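Trametti Kitchen, simulated episodes
Data card and README, version of November 27, 2022

What is it

Trametti Kitchen is a small set of simulated episodes of a two-arm robot working in a kitchen. It was made by Wumpini Aryee and Nga Tạ at the Ollstead shared workshop, in the evenings, as preparation for a real robot which we are building on the bench there. The real one is not finished. It has one arm and a half, so for the present all the data come from simulation.

The set contains 148 episodes. Each one was driven by a person with two hand controllers, nothing was scripted. The tasks are opening and closing doors of cabinets, pulling a handle, and moving to the counter and stopping there.

Why we made it

We wanted to decide where the cameras should go before we drill the torso shell of the real robot. The shell took us since March to print and sand, and we do not want to make the same holes two times. Then we noticed that the recordings could be useful for other people who build at home and have the same question, so we cleaned them and wrote this card.

Contents of the folder

episodes/ one subfolder per episode, with the camera images and a file of joint positions
scenes/ the kitchen layouts
tools/ the replay script and the script that checks for missing images
notes/ the log of the drivers, in simple text

Every episode has a head camera and a camera for each gripper. The names of the subfolders begin with the initials of the driver. Please do not use these initials to split the data, the two drivers did not take the same tasks.

How to replay

1. Install the packages listed in tools/requirements.txt.
2. Run the check script first, it prints the episodes with a gap.
3. Run the replay script with the name of one episode. With the option "slow" it plays at half speed.

On the old laptop of the workshop (the one with the Zabala sticker) one episode needs around 12 minutes to load the first time. After this it is quick. If the window stays black, close it and start again with the option "no-shadows".

Format

Images are PNG. Joint positions are in radians, left arm first and then right arm, and the gripper opening is the last value for each arm. The longest episodes have 400 steps. Time stamps are counted from the start of the episode, not from the start of the session - in the first version this was wrong, please delete it if you still have it.

Known problems

The light in the kitchen is weak at some positions and a camera on a gripper can see mostly dark surface. We kept these episodes on purpose. A model trained only with bright images was lost immediately when the gripper came close to a wall.

The gripper itself covers a large part of its own image. For our real hand we will probably move the camera a little higher, but in this set it is as it is.

The colors of the furniture change with the layout and sometimes they are strange. Do not expect the pink cabinet in every kitchen.

In 67 episodes the driver made at least one second attempt to take the handle. They are marked "retry" in the notes. We did not remove the failed attempts.

The contact between fingers and handle is simplified, so please do not use the data to tune the grip force of a real motor. Nga tried it with our first hand and had to print new fingers.

Not included

There are no recordings of the workshop, no sound and no persons. The drawings of the real robot are in a different folder and are not ready to share. The adapter for the Astombridge controllers is also missing, we must first clean the code.

Use and contact

You can use and change everything for your own work, also for teaching. If you find a mistake, write it in the issue list with the name of the episode. Wumpini answers questions on the scenes, Nga on the format and the scripts.

Views from one of the kitchens

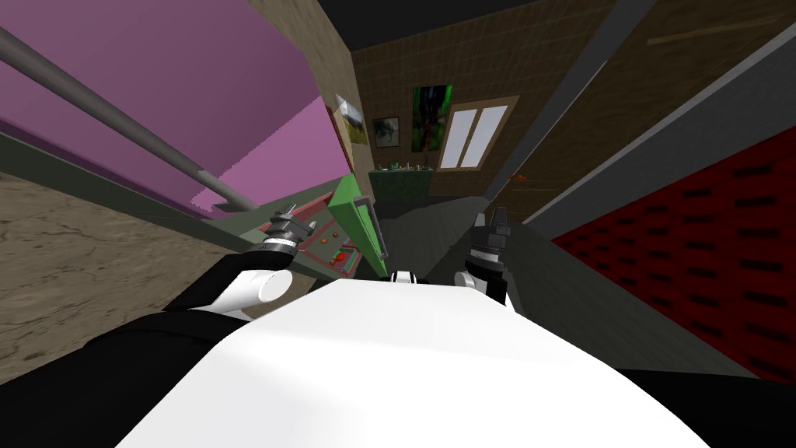
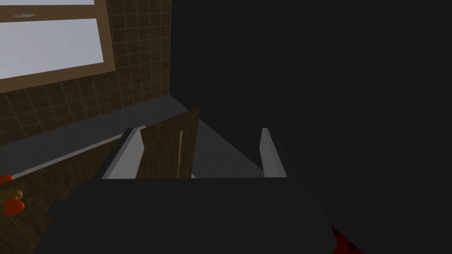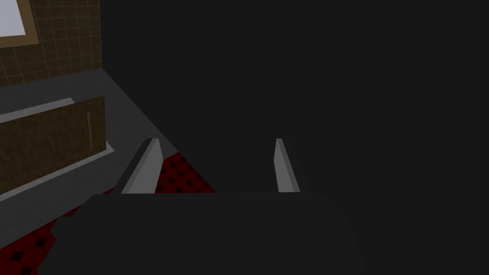
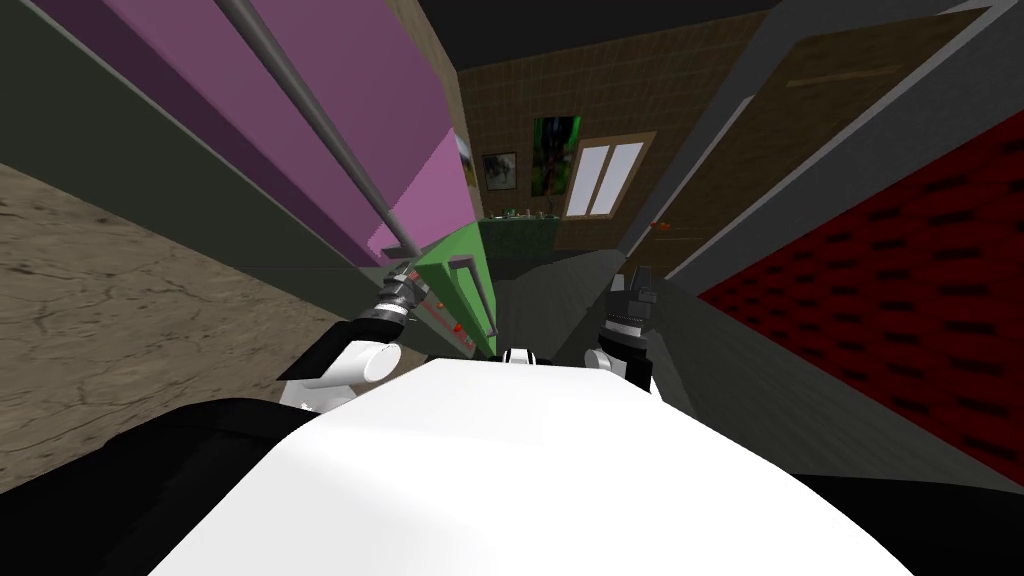
Simulated camera images, same kitchen. First and fourth: head view with both arms. Second and third: close view with gripper fingers.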